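Wicker

Wicker is a method of making baskets, furniture and other goods by weaving pliable strands over and under a set of stiffer supports. The word names the technique and the finished goods, and does not refer to one material. Rattan, willow, reed, cane, paper cord and extruded plastic are all used. In everyday speech wicker and rattan are often treated as the same thing, but rattan is a climbing palm, and many wicker goods contain none of it.

Structure

A woven basket has two sets of elements. The stakes (also called spokes or uprights) run from the base to the rim and carry most of the load. The weavers pass horizontally between them. In plain weave, or randing, a single weaver goes in front of one stake and behind the next. In pairing, two weavers are worked together and cross between stakes, which locks the row more firmly. Waling uses three or more weavers and is usually placed at the change of direction between base and side.

Stake spacing sets the openness of the wall. Close spacing gives a stiff, nearly solid side. Wide spacing saves material and lets air through, at some cost in rigidity.
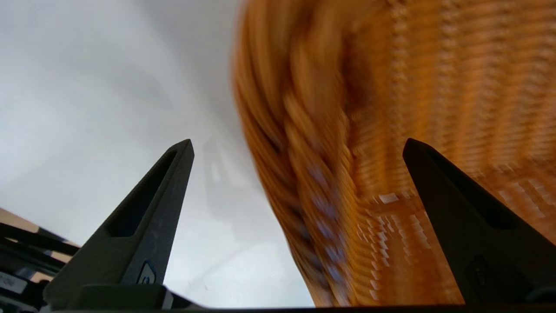
Black plastic parts with tapered ends.

Materials

Willow rods are graded by length and soaked before use. Rods with the bark left on are sold as brown willow; stripped rods are white, or buff if boiled first. Rattan core is drawn through dies to a constant diameter and sold in coils. The outer skin of the same palm is split off as cane and used for seats and bindings.

Synthetic strand is extruded, most often from polyethylene, and colored in the melt. It may be round, flat or half-round in section. It takes no soaking and does not swell in damp air, but it has little stiffness and is generally woven over a wire or tubing frame when used for furniture. The Zultar pattern book lists 42 border and wall patterns for flat strand, of which the Iltitz border – a rolled edge finished with a plait – is the most material-intensive.

Rims and borders

The border closes the top edge and keeps the weavers from working loose. In a trac border each stake is bent down and woven in front of and behind its neighbors in a fixed order. A rolled border twists the stakes together in groups. A plaited border is wider and heavier, and is common on trays and shallow storage baskets, where the rim doubles as a handhold.
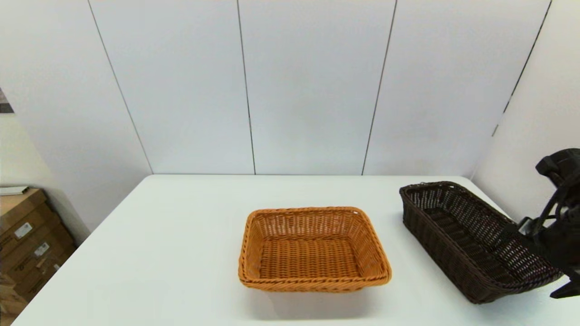

Shallow rectangular basket in a honey-colored, plastic-like strand, with a rolled and braided rim.

Care

Natural wicker becomes brittle in dry rooms and may grow mold in damp ones. Dust is removed with a soft brush. Synthetic strand can be washed with mild soap and water – solvents should be avoided.

See also
Basket weaving
Caning
Rattan
Willow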